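8 September 2021
Posted by Mared Vaughan

Ticket 1089: blue chenille mitt leaving lint on the desks and chairs

Reported by Emlyn, Penry building, main floor. He wiped down the desks with one of the new blue mitts and got fuzz everywhere, worst on the black chair frames, where it shows up like snow. He asked if we had a bad batch.

First try: shook the mitt out over the bin and used it dry on one desk. Still linty. Less than before, but you could write your name in it.

Second try: checked how they'd been washed. Found it! The whole lot went in with the cotton kitchen towels in April and have been going in with them ever since. Chenille grabs cotton lint and hangs on to it, and all those little nubs are perfect for it. So the mitts are probably fine, they're just full of towel.

Third try: washed 8 mitts by themselves, warm, small squirt of plain detergent, no softener. Picked the worst of the fluff out of the nubs first with a stiff brush (very satisfying, I recommend it). Air dried overnight on the Rorno rack. Next morning I did a full row of desks and both sides of the mesh chairs, and I could hardly believe it. Clean! Even the thick plastic edges, and those show everything.

Emlyn asked if the crease down the middle means a mitt is worn out. No, they get that from being folded in the drawer and it doesn't change how they clean. Toss one when the nubs go flat and stay flat after a wash.
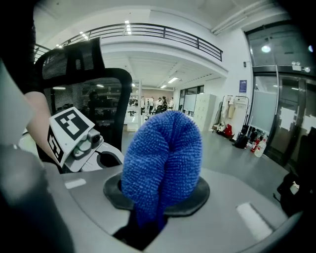 Blue microfiber mitt, nubs still full, crease down the middle.

Still to do: the other mitts in the Gadow cupboard need the same wash. Please keep them out of the towel hamper, I've put a separate bag on the hook next to it. For mesh seat backs, go over them with the mitt barely damp and work from the top down.

Emlyn, can you run the next load and add a note if you see any fuzz at all? Leaving this open 72 hours, then I'll close it.

Status: waiting on reporter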